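Stadar review: a month of steering a kitchen robot from my couch

14 comments | 37 shares

I've had Stadar on my laptop since March, and I keep getting asked if it's worth the money, so let's do this. Stadar is a program for showing a robot a task by remote control. You move the arm yourself in a simulated kitchen, it records everything you do, and those recordings are what you train on later. I bought it with the Josix hand controller (the small one, not the fancy one with the wrist strap) and I've now saved 50 runs, so I think I've earned an opinion!

Setup took one evening. The kitchen loads fast, and I love how it looks – brick wall, marble counter, a big blue toaster. It's nicer than mine, and I'd happily make toast in it.

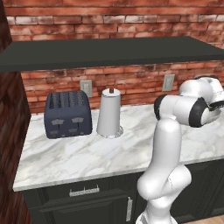
Stadar's brick kitchen, gripper off to the right over the counter.

Driving is the fun part. The Josix follows your hand closely and there's a squeeze trigger for the gripper, and after nearly 2 hours I stopped thinking about which way was left. The clutch button is great too. Hold it down, bring your hand back to a comfy spot, let go, and the arm hasn't budged. My old setup with Flurkden had nothing like that and my shoulder still remembers.

What I don't love is depth. You're judging distance on a flat screen, and anything small gets tricky. Take the lime on the shelf. It's tiny next to the arm, and once the wrist is up at shelf height you've got a lot of white plastic-looking robot filling one side of your view. I ended up moving the camera between tries, which helped a bunch, but the camera menu is buried 4 clicks deep and you can't put it on a hotkey. Please fix this!
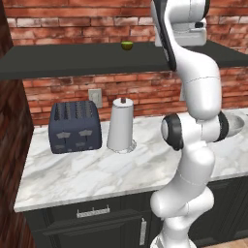
Alcides Prado

Saving and tossing runs is easy – one key keeps it, one key dumps it. I dumped plenty. My early ones were full of little pauses where I was figuring out my next move, and a model I trained on the first 8 picked up the pauses right along with the reaching. Once I practiced each path before hitting record, my runs got a lot smoother. There's a trim tool for the start and end of a run but nothing for the middle, so a long hesitation means doing it over.

I also had one crash, and it ate the run I was on. The rest were fine.

Would I buy it again? Yeah, for home tinkering I would. If you already own Flurkden and you're happy with it, try the Stadar demo first and spend your time on the clutch button.

14 comments

Related
Josix hand controller: small or fancy?
Why I quit using Flurkden for long sessions
Cleaning up your recorded runs before training
My desk setup for remote driving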